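Section 4: Finding a spot for your Ganura benchtop water filter

Before you unpack the filter itself, take a few minutes to wander about the kitchen and work out where it's going to live. We know it's tempting to get straight to the first glass (we're the same!), but a full Ganura is heavy and you won't want to shift it twice.

1. Choose a flat, steady surface that can carry 29 kilograms. A bench is best, though a solid kitchen table will do nicely.

2. Leave 149 millimetres clear behind the unit so you can lift the lid and get the cartridge out without scraping your knuckles.

3. Keep it out of direct afternoon sun, particularly from December on, when a bright windowsill can turn the tank green in no time.

4. Wipe the surface down and set the four rubber feet straight onto it. If you'd like to keep a tablecloth on, fold it back from under the feet first.
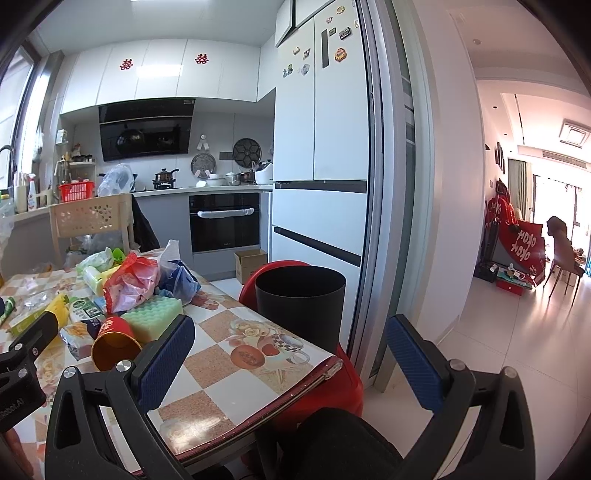

Kitchen table with a patterned cloth, refrigerator nearby.

5. Rinse the tank with cool tap water, pop the Trikstead cartridge in with the arrow facing down, and turn it until you feel it click.

6. Fill to the 2000 mL line, let it drain through, and tip that first lot on the garden. Your pot plants will be perfectly happy with it.

CAUTION: Never fill past the 3000 mL line. The lid won't seal, and you'll be mopping.

Note: Some new cartridges tick and gurgle for the first day or so while the air works its way out. If yours is still at it after that, give the cartridge another quarter turn, and if that doesn't settle it, ring the help line and ask for Hòa Trình, who looks after cartridge replacements.

Go on to Section 5 to fit the tap.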